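Setting up your reorder alerts in Fovolo

I set up Fovolo for our two warehouses, Iltley and Nudunberg, and I've written this section the way I'd explain it if you were sat next to me. Have the stock list open before you start, and log in as a supervisor (the ordinary picker login hides half the menus).

1. Open Stock, then Rules, and choose your warehouse from the drop-down.

2. Press New Rule and type the product code. Leave the description alone - it fills itself in.

3. In the Minimum box, put the level at which you want to be warned. For most of our boxed lines I use 40.

4. In the Order Up To box, put the level you'd like to get back to. Mine is usually 100.

5. Set Lead Time in working days. Our main supplier, Milošević, takes 16 for the made-to-order lines, so that's what I type.

6. Press Save, then Test. A yellow bar should pop up with the date of the next suggested order.

Note: the rule belongs to one warehouse only. If you stock the same line at both sites you'll need to do steps 1 to 6 again for the other one. I forgot this in February and Nudunberg went three weeks without a single alert!

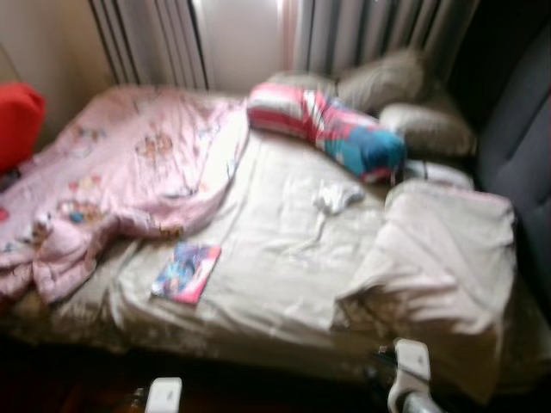 Can I change the minimum after the rule has gone live?

Open the rule, type the new figure and press Save again. Fovolo uses it from the next overnight run, and any alert already sent stays in the list until somebody clears it.

Caution: don't delete a rule just to quieten it down over a holiday. Deleting wipes the order history that goes with it, and I haven't found a way of getting it back. Use Pause, which lives under the three dots on the right.

7. Go to Alerts, then Recipients, and add whoever places the orders. At Iltley it's Lumturie Vasić and me. Two people is plenty - when I had the whole office on the list, everyone assumed somebody else was dealing with it.

8. Pick a sending time. I like early morning, before the phones start.

Note: Fovolo shows 35 alerts per page and the oldest come first, so go to the last page if you're looking for something that came in today.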